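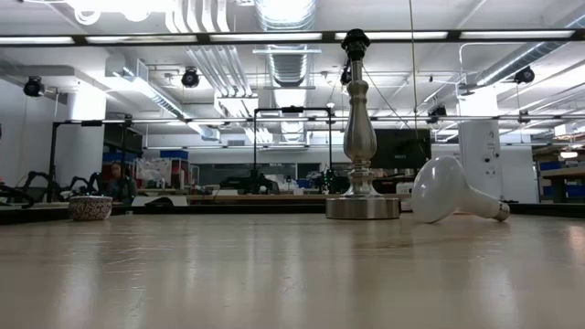 Most groups that collect demonstrations for a learning system report the size of the set first and say little about how each example began. I think the order should be reversed. A demonstration is a starting state, a run of motion and an end state, and the starting state is the part a collection team controls most cheaply. Take a lamp task. A silver lamp body stands upright on the table, the socket at the top has no bulb in it, and a white flood-style bulb lies on its side to the right, with its screw base pointing away from the lamp. That is one starting state. If the next one has the bulb in the same place at the same angle, the second example carries very little that the first did not, and the one after that carries less.

The usual defense of large, uniform sets is that volume will take care of it. An operator's hands vary from run to run, the argument goes, and enough runs will cover the space. My experience is that hands vary much less than people expect. A trained operator settles into a path within an hour and keeps to it for the remainder of the shift. What varies is speed, and speed is the least useful thing to have a spread in.

At Hadodach we ran a comparison in August. The first set had 3000 demonstrations of a screw-in task, recorded the ordinary way: reset the table to a taped outline, run, reset. The second had 2000, recorded against a printed list of starting states in which the bulb, the fixture and one unrelated object were moved between runs. Same operators, same hours per shift, same training settings. The policy from the smaller set was better on every placement outside the taped outline and slightly worse inside it. The second result was to be expected. A system trained on one layout will be good at one layout.

I do not claim this is a new finding. My complaint is that it has had so little effect on how collection work is bought and scheduled. Contracts are still written in episodes. Ostuvia, whose recording software we use, shows the running count in large type on the operator's display and puts the starting-state label two menus down. An operator reading that display will conclude that the count is the job.

The bulb is a fair object for this argument. Its orientation decides most of what follows. With the screw base pointing toward the socket side, the grasp that picks it up may also be the grasp that seats it. With the dome toward the lamp, the operator has to turn it over, either in the air or by setting it down and taking it again. These are different skills, and the second contains a regrasp, where most of our failures are. A frosted dome is also smooth and round, and on a glossy tabletop it will roll if it is touched off center. We lose more runs to a rolling bulb than to cross-threading.

Which brings me to failures. Common practice is to delete them. Of the 3345 episodes recorded in our last full collection, including false starts, 68 were marked as recovered: the operator lost the part, got it back and finished. Our older procedure would have removed all of them, on the grounds that they were untidy. I would now give up a good share of the clean ones before I gave up those. A policy that has never seen a bulb roll has no basis for going after it. It will close on air and proceed to the socket with nothing in hand.

There is a cost. A recovered run takes longer, the labels are harder to write, and the reviewer has to decide where the mistake ended and the recovery started. Two reviewers will often disagree by a second or more. We settled on marking the first commanded motion toward the lost part and leaving the rest alone. The rule is crude but it can be applied the same way by everyone, and consistency matters more here than precision.

A second objection deserves more respect. If starting states are chosen from a list, somebody wrote the list, and the writer's idea of variety becomes the limit of the set. Our first list moved the bulb in x and y and hardly ever rotated it. The gap did not show in the summary plots, which had position on both axes. It showed when the policy met a bulb lying with its base toward the operator and stopped. We now draw positions and angles at random within set limits and keep a short handwritten list for cases that chance reaches too seldom, such as a bulb resting against the lamp base.

Background matters too, though I am less sure how much. The Tuncer bench stands in an open room with shelves, monitors and people beyond the far edge of the table, and the light changes little during a shift. Some colleagues want it curtained off. I would leave it open. A lamp will be assembled, if it ever is outside a lab, in a place with other things going on – and a system that needs a gray curtain has been trained for the curtain. What I would change is the lighting, which is uniform and bright enough to hide a weakness we have not measured.

My proposal is modest. Report the number of distinct starting states next to the number of episodes, and define what counts as distinct. Report how many failures were kept. Pay for both. Liltell, the scheduling tool we wrote for the bench, now ends a block when its list of starting states has been worked through, whatever the episode count says. Operators disliked it for the first few weeks, mainly because resets took longer than the runs did. The reset time is now logged as collection time, and it should have been from the start.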